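The Elten Television Awards

The Elten Television Awards, usually called the Eltens, are a set of annual prizes for television drama, comedy and factual programmes. They were first given in 2000 and are named after the Elten Theatre, where the opening ceremony took place. The awards are run by the Himell Foundation and are presented each October.

History

The first ceremony was a small dinner with four prizes, all of them for drama. Comedy was added the following year, and factual programmes came in after the producer Minhas Pictures asked for its documentary series to be considered. The event was not televised at first. Zasteck, a regional broadcaster, later bought the rights and moved the ceremony from a weekday afternoon to the evening.

Categories and voting

Prizes are grouped under four headings: drama, comedy, factual and craft. The craft group covers editing, sound, costume and set design – the last of these was split in two, with separate prizes for studio sets and for programmes filmed in real houses.

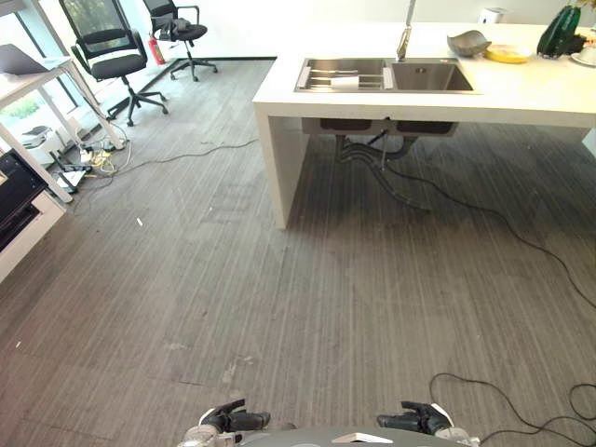
Winners are chosen by a panel of 100 voters drawn from people working in the industry. Each voter may take part in no more than two groups and may not vote for a programme on which they have worked. Ties are allowed, and the prize is then shared. A programme must have been shown in full before the end of August to be entered that year; series still running are held over to the next.

Trophy

The trophy is a plain bronze disc on a stone base. The winner's name is engraved after the ceremony, so discs handed out on stage are blank.

Reception

Critics have complained that long-running dramas are favoured over single films. The rules were changed to give television films their own prize – it had been shared with short serials until then. The speeches, which have no time limit, have also been criticised by viewers.

Last updated: 2021-06-02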